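# Nivville site visit: sorting and small-parts storage

The Nivville building opened to visitors at 2 p.m. in October. Wodau runs the ground floor and Skinier supplies the storage.

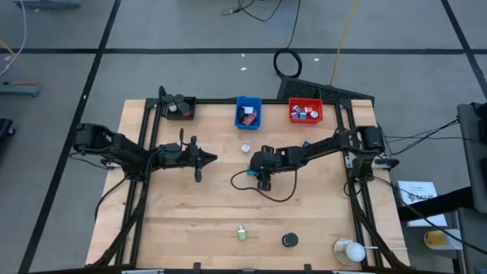 The first stop was the sorting area. Work is laid out on light wood tabletops, with open containers along the far edge and the middle of the surface kept for the piece being handled. Blocks and cubes go in plastic bins or baskets, cups in a tray. Containers are told apart by color, and no printed labels are used at this stage. Our guide said labels had been tried and dropped, as they wore off within five weeks.

The floor is gray carpet tile, divided with black tape. Tape was chosen over paint so that the layout can be changed in an afternoon. A rubber mat is laid behind the table.

Stock is held next door on Seppälä shelving. The catalog lists 2117 part types, most of them small enough to fit in a closed hand. Bins are rated for 2000 cycles of filling and emptying, then replaced. I asked for the test method and was promised a copy – it has not arrived yet.

Visitor parking is behind the building. The entrance is on the north side, and the sign for it is hard to read from the road.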